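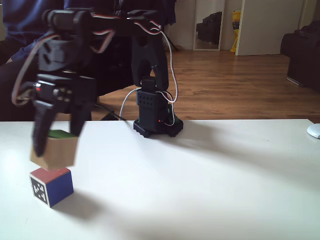

Bench 2, white table. Arm with the upper cube in the gripper, second cube under it.

Notebook, adhesives and finishes
09/04/2019

Continued the glue tests for the stool order. Last time I wrote that the Cluvetti hide glue was too thick for the leg joints. I must correct this. I had mixed it with too little water, because I read the line for the pearl form and we have the granules. With the correct mix it runs from the brush as it should and stays open long enough to put both legs in.

Samples today were all maple to maple, end of rail into side of leg, same cutter as before. Surfaces scraped, not sanded. I glued one set with the Cluvetti and one set with the white Joter glue from the big bottle. Clamped over the noon break and then left on the rack by the window. They stay there 72 hours before anyone pulls on them, please. The rack is marked with blue tape.

Observations while gluing:
The Joter grabs quickly. On one joint I had to knock the rail back out with the mallet and start again, and the shoulder has now a small bruise. I kept the sample but wrote B on it, for bruise. It should not be counted with the others.
The hide glue makes more mess but the mess comes off with a warm cloth. With the white glue I always find a pale spot later, when the oil goes on, and then it is too late.
Smell: the hide glue smells stronger than I remember. Opened the side door.

Pot temperature. The dial on the glue pot is not right. I set it at the usual mark and the thermometer gave a number 3 degrees higher. This is not terrible, but on a long day the glue will get weak. I put a pencil line on the dial where the true setting is. If somebody cleans the pot, please do not wipe off the line.

Oil finish. The Fedoruk board, the one with the row of oil patches from October, is now fully dry to the hand. The patch with two coats looks better to me than the patch with four. The four-coat patch has a shine that I don't like on a seat, and it shows every scratch. I would offer the customer two coats and a little wax. The colour is the same in both.

Wax: the Plaltetti tin is nearly finished. What is left has gone hard near the rim. I scraped the hard part into a jar with some turpentine and will see if it softens. The price for a new tin is now $295 for the large size, which I find too much for wax. The small size would do us for the stools. I did not order yet.

Wedges. I cut the wedges for the through joints from the oak offcuts and they are a little too steep. Two of them split the end of the test leg when I drove them in. Next time use a flatter angle and put a drop of glue only on the one side. I left the split leg on my shelf so that I can see the crack again.

To do:
Pull the joints when the time is over, bruised one separately
Check the pot dial again from cold
Flatter wedges, same oak
Ask if the customer wants the seat edge round or only broken with a block
Return the long clamp to the other shop, it has their green paint on the bar

Also the drain in the wash sink is slow again. Probably it is my glue.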